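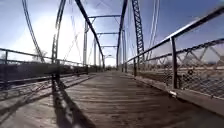

4.2 The open day at the Ciremside bridge

Figure 3. The truss bridge at Ciremside, looking along the plank deck towards the far end of the span. Metal railings run along both sides; the right-hand railing is filled with chain-link mesh.

The second part of the study took place outdoors, during the open day held on 29 Aug 2023. The event was arranged by the Prorstead inspection group with the local parish, and gave residents, council staff and pupils from Zillatdale a chance to watch the deck survey robot carry out its normal work. The bridge (Figure 3) was chosen for three reasons. It is closed to motor traffic, it can be reached on foot from the village, and its deck of closely laid transverse boards is typical of the older crossings for which the robot was designed.

The robot, known within the project as Bondarchuk, is a four-wheeled unit that travels the length of a deck and records the height of each board against its neighbours. A board standing 2 mm or more above the next is marked for a later check by hand. The same unit had been used in the indoor trials described in Section 4.1, and no change was made to its wheels, sensors or software between the two parts of the study.

Visitors were received in groups. Each group was given a short talk by Oleksandra Hutsuliak at the near end of the bridge, followed by one full pass of the robot along the deck and back. Chang-ho So operated the stop control throughout and answered questions while the robot was moving. Visitors were asked to remain behind the robot during the outward pass. They were then free to walk the deck themselves and to compare what they found underfoot with the readings shown on a tablet.

Light conditions on the deck deserve some comment. An open truss throws strong shadows in clear weather, and Figure 3 shows a long dark band lying diagonally across the left part of the boards, with thinner lines from the railing beside it. In the February trials, which were held under cover, no such pattern was present. The height sensor does not depend on daylight, but the forward camera used for steering does, and on two passes the robot slowed at the edge of a shadow as though it had met an obstacle. It resumed without help in both cases. The operator explained the pause to the group on each occasion, and several visitors later mentioned it on their comment cards.

The raised curb beam at the base of the right-hand railing served as the guide for steering. The robot was set to keep a distance of 200 mm from it on the outward pass. This setting had been tested in the laboratory against a straight timber edge — a simpler case than a curb on a working bridge — and it was kept for the open day so that the results could be compared.

In all, 37 comment cards were returned. Most writers said that they had expected a faster machine, and a number asked whether the robot could also look at the steelwork overhead. It cannot do so in its present form. A smaller group, chiefly people who use the bridge every week, wished to know who would act on the readings and how soon. The project team had prepared no answer to this last question, and it was passed to the council in writing.

The readings from the open day were kept apart from the main survey data, as visitors were walking on the deck between passes and may have caused slight movement in the boards. They are used in Section 5 only to compare steering behaviour indoors and outdoors. The comment cards are treated separately in Section 6, together with the replies to the postal survey sent to 2,000 households in the Ciremside area.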